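Section 2: Setting Up Your Stillance Card Wallet

Welcome, and thank you for choosing the Stillance. Before you fill it, clear yourself a bit of table, somewhere with good light, and lay out the cards you carry every day. It is a small job and a pleasant one, and a little patience now will save you a lot of fumbling at the checkout later on.

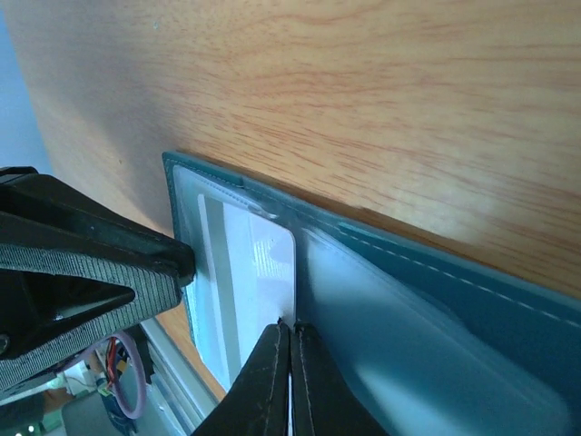 Leandro Henríquez

The teal Stillance has a clear plastic card window with rounded corners, and to the right of it a larger translucent pocket. A line of white stitching runs along the border.

Filling the card window

1. Lay the wallet flat on the table with the pockets facing up.
2. Choose the card you show most often. A transit pass or a library card is ideal.
3. Wipe the card with a soft, dry cloth. Dust likes to travel in with it and is a nuisance to get out again.
4. Ease the card in slowly, keeping it straight. If it catches, draw it back a little and try again — there's no hurry.
5. Run your thumb gently over the plastic to settle the card.

Note: A new window can feel snug for the first 7 days or so of regular use. Please don't stretch it with your fingers.

Taking a card out

1. Press lightly on the wallet with one hand to keep it steady.
2. Slide the card toward the opening until you have enough of it to hold.
3. Take it by the edges and draw it clear. Stiff cards come out more easily if you keep them level.

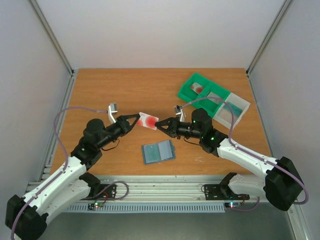 Fig. 2. White card with red circular markings, held at opposite ends above the table.

Before you put a card away again, look it over on both sides. Printed cards can leave a little color on clear plastic if they are stored damp, so let anything that has been out in the rain dry fully first.

Caution: Never use a knife, a pen or scissors to free a stuck card. The plastic scratches easily, and a scratch over small print is a daily annoyance.

Caution: Keep the wallet away from radiators and sunny dashboards. Heat can make the pockets cling to whatever is inside them.

For cleaning and care of the leather, please turn to Section 3.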